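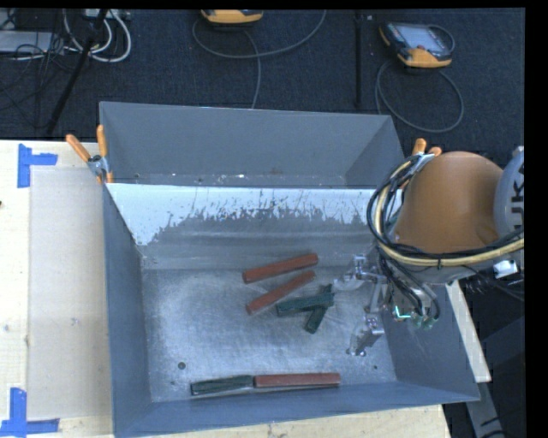

Bench Check Before Powered Runs: Bin Picking Project

Student robotics class, Roser Technical School
Date: March 12, 2024
Checked by: Fadime Oral
Second check: Fredy Ticona
Cell: Murín bench, two-bin setup

Mark each item OK, FIX or N/A. Write a comment for anything that is not OK. An item marked FIX has to be signed off before the arm runs at more than teach speed.

1. Bins and clamps

1.1 Both clamps on the bins, orange handles, one at each upper corner where the bins meet. OK
1.2 Bins do not shift when pushed by hand from the front. OK
1.3 Coating on the far wall of the front bin. FIX, low priority. Heavily scratched, gray metal showing through. Güven asked if this affects picking. It can throw off the vision when a block lies against that wall. Leave the lighting alone until we have compared it with the September settings.
1.4 Floor of front bin. OK. Scuffed and shiny, same as last check. No burrs felt with a gloved hand.
1.5 Debris in rear bin. FIX. Small bits on the floor, one of them white. Brush out before blocks go in there.

2. Blocks

2.1 Only red and green blocks in the front bin. OK
2.2 Start layout is mixed. OK. One green block is lying across another, and a red and a green are end to end along the near wall. Keep it for the first trial. Maarten wants a crossed pair in every start layout from now on.
2.3 No cracked or chipped blocks. OK, each one handled and looked at before loading.

3. Arm and gripper

3.1 Gripper fasteners tight. OK. Went over them with the small hex key.
3.2 Fingers open and close fully at low pressure. OK
3.3 Cable bundle clear of the bin wall through the whole path. FIX. Cleared the wall at teach speed but came within 2 inches of the right clamp. Add a waypoint higher up before turning toward the rear bin.
3.4 Cable tie on the bundle not cut or slipping. OK
3.5 Hoses seated in fittings, no hiss. OK

4. Controllers and floor

4.1 Handheld controllers within reach of the operator. FIX. Both were on the carpet behind the bins. The one in use has to be in the operator's hand during a run. The other goes on its hook.
4.2 Controller cables not in the walkway. FIX. Gray cables are looped on the carpet. Coil them and move them to the wall side.
4.3 Power strip and loose wires. FIX. Too many thin wires around the gray box. Diarmuid has the cable sleeve, ask him.
4.4 Emergency stop tested from both controllers. OK, 3 tries each.

5. Table

5.1 Blue tape marks at the corners of the sheet still stuck down. OK for the two on the left side of the sheet. Do not peel or move them, the calibration in the Gresine folder depends on them.
5.2 Table clear of tools. OK after the hex key was put away.

6. Log

6.1 Trial counter written down before start. OK, 1487.
6.2 Run limit for this session set. OK, 12 picks, then stop and check the clamps again.

Open items: 1.3, 1.5, 3.3, 4.1, 4.2, 4.3
Sign-off for 3.3: Diarmuid Gilmartin, after a slow run with the new waypoint. The rest can be signed by either checker.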